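Mukel (sorting cell)

By Bello Nwachukwu
November
Reading time: 4 minutes

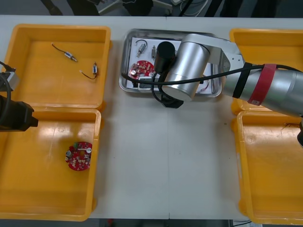 The Mukel work table, with yellow bins on both sides and the steel tray between them. A round red circuit board lies in the tray under the right arm.

Mukel is a small two-arm robot cell for sorting electronic parts, built in the shared workshop Steramberg. It takes circuit boards and little wired components from a common tray and places them in bins, according to the type of part. The cell was made by members of the workshop in their free time. It is not sold as a product, but the drawings and the program can be copied by anyone who asks at the workshop.

Name

The name comes from a label that was left on the first control box, which was bought second-hand. The members used the word for the box, later for the table and finally for the whole cell. In older notes of the workshop the same machine is also called "the sorter" or "table two".

Background

Steramberg receives many broken household devices, which are opened for repair or for spare parts. The boards and loose components were before kept together in cardboard boxes, and finding one certain capacitor or motor could take a full evening. A first machine, with one arm and a moving belt, was started by Boonchu, a repair group which shares the same building. The belt was too fast for parts with long wires, and these often fell on the floor. The group gave the belt away and kept the arm for tests.

The second design has no belt. The parts stay still and only the arms move. This is slower, but a part with a wire can be approached from the side which is most free.

Construction

The table has a white top made of two panels. The line between the panels runs near the middle, and the builders use it as a reference when they set the arms again after cleaning. A shallow tray of stainless steel stands near the far edge. It is lined with a white sheet, so that the camera does not receive strong reflections from the metal. Four yellow plastic bins stand in two pairs, one pair on each side of the tray.

One arm works from the left and one from the right. Each arm has its own power supply, and either of them can be switched off while the other continues. The cables were at first fixed very close to the arms, but the bending damaged one of them at the joint. Since then some free length is left, and the cable must be checked by hand before each session.

The total cost of the cell was 2,415 euros, without the arms, which were already in the building. The largest single expense was the computer, at 700 euros. The bins were bought from the storage supplier Flotari and have the advantage that a broken one is easy to replace with the same size.

Operation

A session begins with a person who spreads the parts in the tray. The parts should not lie on top of each other, and wires which are knotted have to be opened first. The program then takes a picture of the tray, chooses one part and sends the nearer arm to it. If both arms are at the same distance, the left arm has priority.

Round boards are gripped at the rim. Small cylindrical parts are gripped across the body and never by the wire, which can break at the soldering point. When a grip fails, the arm goes up, a new picture is taken, and the part is tried again from another angle. After the third failure the part is left in the tray for a person.

The arms work at reduced speed when the workshop is open to visitors. A stop button is fixed under the near edge of the table.

Results

In the first long test the cell was given 400 parts, and almost 66 percent of them were placed in the correct bin without help. Most of the mistakes came from parts with thin dark wires, which the program often took for shadows. Boards gave fewer problems, but two boards with the same outline and different components could still be confused.

Noise is also mentioned in the workshop notes. The arms themselves are quiet, but the table top passes the vibration to the floor, and rubber feet were added after a request from the room below.

Further versions

A version with a deeper tray was tried and given up, as the grippers touched the wall of the tray too often. The present plan is to keep the table as it is and to improve the recognition of wires. Boonchu has started to build a second cell after the same drawings, with a single arm and two bins.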